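Ticket: right arm stops short during block stacking
Status: open
Build: two-arm bench, shared workshop
Controller: Murthy board, Tultonier firmware

Love this build, and it's so close! The left arm runs great. The right one loses position after 14 moves or so into the Skerkstead stacking script, then stops with a "following error" and has to be homed again.

Tried so far:
- Swapped the wrist cable. Same fault.
- Dropped max speed from 3000 to 2000. It got further, which has me pretty excited.
- Re-taught the pickup point over the marble floor. Same fault.

Wrist views first, then the whole bench.

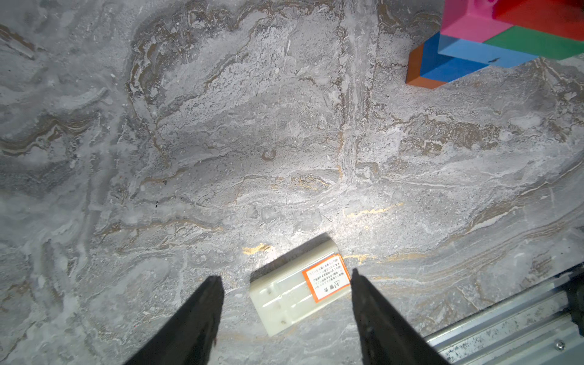
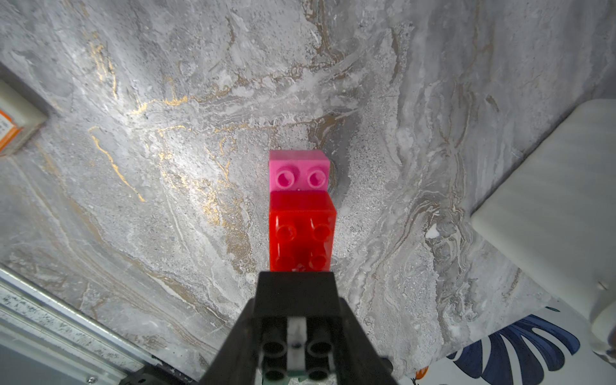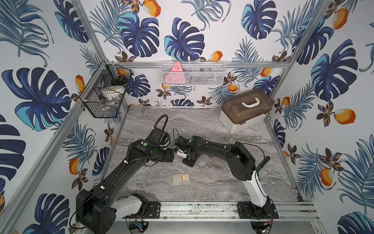
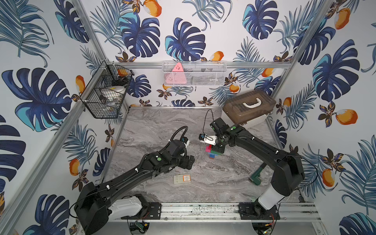 Update, Tuesday: raised the current limit on the right shoulder to 600 and got a full run with no stop! Second run faulted on the last block, so I'm not calling it fixed. The shoulder driver felt hot afterward, the left one didn't.

Next up is a Gollberg driver from the spares drawer, same settings, speed back at 3000. Does anyone have a known good acceleration value for the shoulder joint? Mine is still the default. Log to follow after the swap.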